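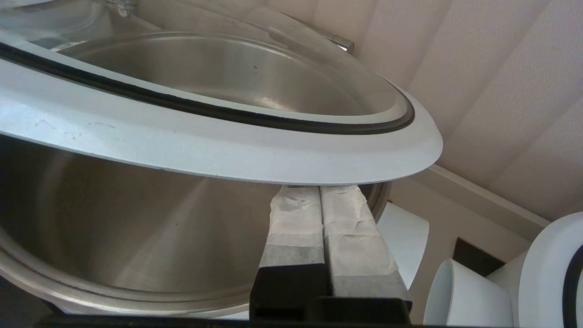
Teaching the Arm to Lift a Pot Lid: A Walkthrough for New Club Members

By Agata Greco, Tutberg Robotics Club

Every June we get a fresh batch of members who want to start with something flashy, and every June I hand them a cooking pot. I promise there's a good deal to learn from it! A lid is slippery and a bit top-heavy, it hides its own edge from the camera, and it makes a terrible noise when you drop it, so you will know right away when your program needs work.

Before you start, please read the Stuna safety page taped inside the cupboard door, and find a partner. One of you drives and the other keeps a hand near the stop button the whole time. Swap after each set of six tries so you both get a feel for it.

Step 1. Wrap the fingers

Bare fingers slide right off a smooth rim. Cut two strips of the white padding tape and wrap each finger from the tip down, pulling gently as you go. Wrinkles are fine (mine always look like a badly wrapped birthday present), but the pad at the very tip needs to be snug or it will creep. Close the gripper a few times with nothing in it and check that the two pads meet.

Step 2. Set the grip force

Open the Cusi panel and start with the force slider at 91. The scale goes up to 200, and somebody always wants to try the top of it. Please don't. Too much squeeze on a curved rim makes the lid pop out sideways like a watermelon seed. If it slips at 91, look at your tape first, and only then nudge the slider up by 2 at a time.

Step 3. Teach the approach

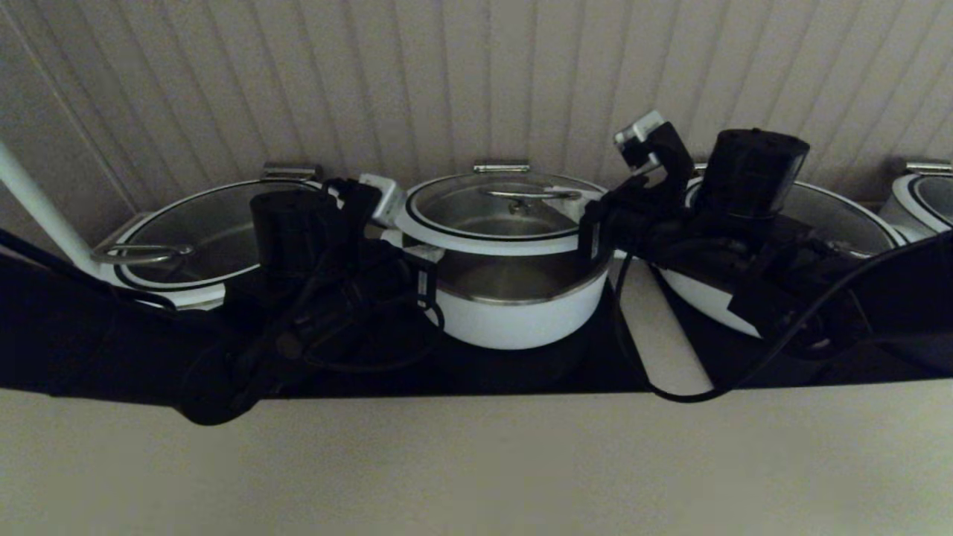 Your approach path matters more than the lift itself, and this is where most pairs spend their first afternoon. Record a high point well clear of everything, then a low point right beside the rim, and make the arm travel through the high one every single time, coming and going. Pots lined up in a row with both grippers down among them leave very little elbow room, and those black cables sag out across the front of the shelf, so whoever is on the stop button should be watching the cables as much as the fingers. Run the path at the slowest speed with the grippers open before you let them touch anything. Then run it again. I know, I know, but I have picked up a lot of lids off the floor.

Step 4. Pinch and lift

Lower the arm until the rim sits between the pads, close, and wait a full second before you move. Now raise the lid a tiny bit, just enough to open a gap on the near side, and stop there. Letting it tilt is all right at this stage. If it stays put while you count to six, carry on up; if it starts to turn in the fingers, set it down and pinch closer to the middle of the rim.

Step 5. Put it back

Everybody forgets this one! Play the lift backward at half speed and open the fingers only when the lid has settled. Watch the gasket if yours has one, as it likes to catch on one side and leave the lid sitting crooked.

Save your recording in the Sora folder under both your names, with a line or two about what went wrong. The messy notes are the ones I enjoy most, and they help the next pair more than you'd think. Once you can do six clean lifts in a row, come and find me and we'll talk about using both arms together.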